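Last updated: August

4. What the tray does to the wrapper

4.1 Why we kept coming back to the tray

We began this work thinking mainly about wrappers. Film is noisy, it catches the light, it slides, and it hides a soft biscuit inside a stiff-looking shell. The tray was meant to be a background choice, something to put the snacks on so that the table stayed clean. By the end of the first week in the shared kitchen at Ivthorpe we were spending most of our lunch breaks talking about trays, and this section is the result. It was the part of the study we enjoyed most, and we hope some of that comes across.

A woven tray is a lovely thing to put a small wrapped snack on. The surface is uneven in a regular way, so a packet settles into it at a slight tilt and tends to stay there. Crimped ends find the gaps between strands. A packet laid on smooth glazed china, by contrast, will turn under a fingertip before the hand has closed on it, and people then chase it to the rim. We saw this so often in the china sessions that we gave it a column of its own on the scoring sheet ("chase").

The Trotis project, to which this paper belongs, looks at how people set out, share and put away packaged food in kitchens used by more than one household. Other sections deal with the cupboard and with the bin. Here we stay with the stretch in between, when the snacks are out on the table and anybody may take one.

4.2 Setting out

Each setting-out session began with an empty tray and a mixed bag of individually wrapped cookies, wafers and candies. The person setting out was asked to make the tray "ready for others" and was given no further instruction. We ran 50 sessions with woven trays and the same number with china plates, which makes 100 in all. Trays were of the round, open-weave sort sold in most housewares stores, plus a rectangular Trilwood tray with a close weave that had already been in the Ivthorpe kitchen for years and that everyone there wanted included.

We had expected people to heap the snacks in the middle. They did so on china. On woven trays they were far more likely to lay the packets down one at a time, flat, with the picture side up, and to leave room between groups. Nearly 70 percent of the woven-tray sessions ended with at least one pair of packets lying side by side and touching, both turned the same way. In our notes these are simply "pairs." Pairs were often made of different snacks, which surprised us, and color seemed to matter more than contents. A blue packet went next to a green one when there was another blue one closer to hand.

Some habits we noted without scoring:

- Packets placed first usually went to one side of the tray, and the middle was filled later or left alone.
- Long packets were laid pointing across the body of the person setting out, so the print could be read from where they stood.
- Crimped ends were straightened with the thumb on the way down, even by people in a hurry.
- A tray with only a few packets on it was moved toward the middle of the table more often than a full one, as though it needed the help.

That last habit is a favorite of ours. It deserves a proper count by someone with a bigger table and more patience.

4.3 The wrapper's own voice

Wrapper film carries a great deal in a small space: a brand name, a picture of what is inside, a printed date or batch line, sometimes a little cartoon. Once it is crumpled, most of that can no longer be read from a normal seated distance. What survives is color and, if the packet is large enough, the food picture. When we asked people afterward which snack they had reached for, they named a color first and the contents second, and only rarely the brand. The dot-printed line, which is the part that would tell them whether the thing was still good to eat, was not mentioned by anybody until we asked.

Glare is part of the story. Shiny film throws back the overhead light in streaks, and the streaks move as the head moves. On the dull tan of a woven tray the streaks make the packet easy to pick out. On white china they blend in with the shine of the plate, and pale wrappers can almost vanish. We tried a dark cloth under the china for one Wednesday and found that it helped a little, although it made the whole table look like a jewelry counter and people became oddly careful with the wafers.

4.4 Few packets, large tray

We also wanted to know how a nearly empty tray compares with a full one. The low end of our range was 2 packets. With so few on it, the weave itself becomes what people look at, and the packets read as a deliberate arrangement even when they have simply been dropped there. Figure 4 gives a sense of the materials at close range and of the tray on the table.

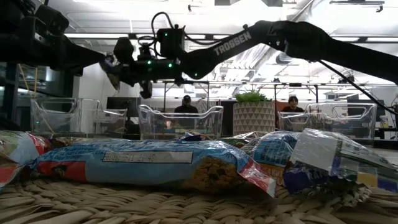 Figure 4. Wrapped snacks on a woven surface: glossy film at close range (upper) and a sparsely filled wicker tray on a butcher-block table (lower). 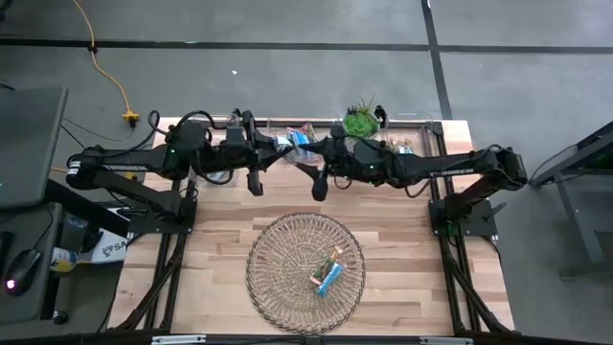

With sparse trays, the share of people who took nothing at all went up sharply. Several told us they did not want to be the one to leave a single packet behind. The same people took happily from a full tray minutes later. This politeness effect was present on china too, but it was weaker there, and we suspect that the rim is involved. A china plate with little on it looks like a plate somebody has finished with. A woven tray with little on it still looks like an offer.

Table material may play a part and we did not control for it well. The Ivthorpe kitchen has a wooden table at one end and a laminate counter at the other, and sessions were held wherever there was room. A wicker tray on wood has a low contrast at its edges, so the eye goes straight to the wrappers. We would love to see this repeated on a plain white surface, with the same snacks and the same light.

4.5 Putting away

Clearing the tray was quick in both conditions. Woven trays were usually tipped into the bag in one movement, after which small candies had to be picked out of the weave by hand. Crumbs were a real nuisance. The trays were shaken over the sink, then tapped, then shaken again, and the close-weave tray still gave up bits of wafer the following day. Readers planning a similar study should buy a soft brush before they start.

Kazlauskienė, Trotis project, Ivthorpe

Comments

wickerfan: We use an open-weave tray at work and the pairs thing is completely true, I looked today and there were two sets of them. Did you try a tray with a liner?

Author reply: Only briefly, with a paper napkin. It cured the crumbs and brought the chasing straight back!

snackdrawer: Would like to see the scoring sheet if it can be shared. How did you score a packet that slid but was caught on the first try?

Author reply: A slide with a clean catch was not a chase. The finger had to follow it.

pantry_notes: The politeness effect is much stronger in my family than in your kitchen. One cookie can sit there until Wednesday.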